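Skotitia Kitchen Share Opens Its Doors in Fallon

March 12, 2023

The shelves are stocked and the kettle is on! Fallon's new kitchen share, Skotitia, opened this morning on Grasau Street, and neighbors were already trading pie dishes before the sign was up. Members can borrow anything from a stockpot to a full set of plates for up to 13 days at a time.

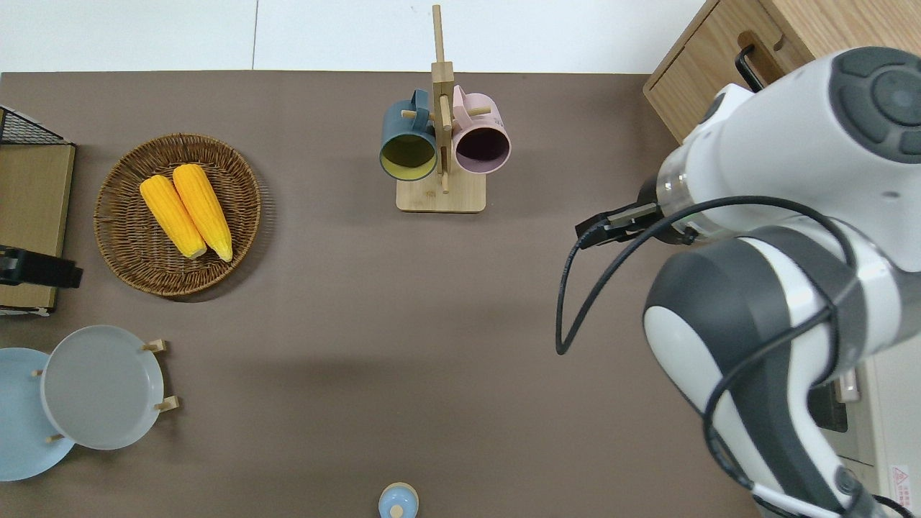 Anisa Simanjuntak started collecting donations in February and had 849 pieces by the end of the month, far more than she had hoped for. She loves the odd ones best, and she has a real soft spot for mugs with a surprise inside, like the dark teal one with the yellow interior that hangs on the wooden mug tree across from a pale pink one. "You pour your coffee and it cheers you up," she said.

Severino Goicoechea is running the first cooking night, a corn chowder supper for some 4 families, in the old Petrauskas bakery next door. There are still 3 places left at the long table, so stop in and put your name down. Bring an apron if you have one, and a lid or two if your cupboards are overflowing!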